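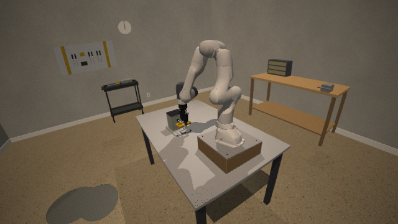
Casimiro Herrero objected, at the close of last year's course, that a tenant who pays late is treated more harshly in these notes than a landlord who repairs late. His remark is kept at the head of this handout so that students may return to it once the reading is complete.

Handout 2: Notice and Repair

The standard Trullon lease allows the landlord 60 days to carry out a repair after written notice. Oral notice does not start the period. In Skarer v Pastor, the problem set for this week, the tenant told the landlord of a leaking roof in person, withheld 1,742 in rent, and wrote only in November.

Students should consider:
When did the period begin?
Was the tenant entitled to withhold the whole sum?
Does a lease of less than 90 days alter the answer?

Required reading: Rivas, Letting and Repair, chapter 2. Copies are held at the Oltadberg reading room and may not be taken out overnight.

Written answers are to be handed in before the next seminar.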